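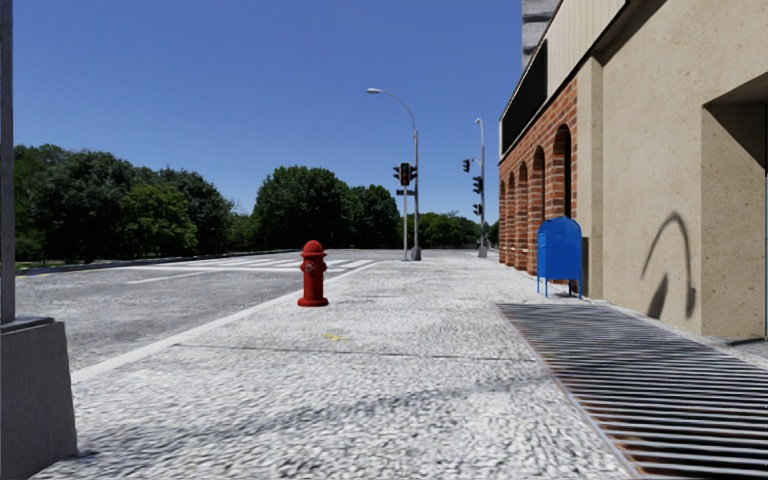

Figure 1. Test street in the simulator.

I built our delivery rover, Badedura, in a shared workshop with Vangelis Michailidis, and we let it practise in simulation first. Our planner likes to keep 8 cm clear of anything solid — so a pavement with a red hydrant near the kerb side and a metal grating by the wall suits it nicely. We ran 113 trips.
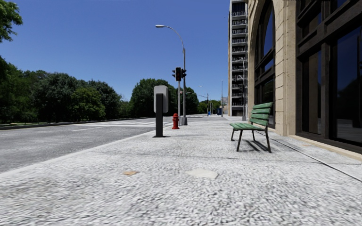 Why not test outdoors straight away? We only had one set of wheels, and a bad turn would have cost us all of August.

The planner came to a halt on 14 trips, mostly when it was choosing which side to pass on. I gave it a small bias to the left 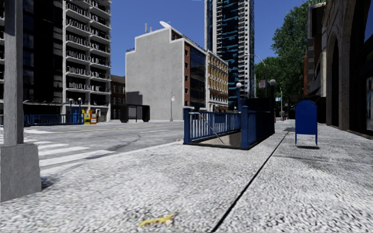
and made it stick with its choice for 3 seconds, which cured most of the dithering.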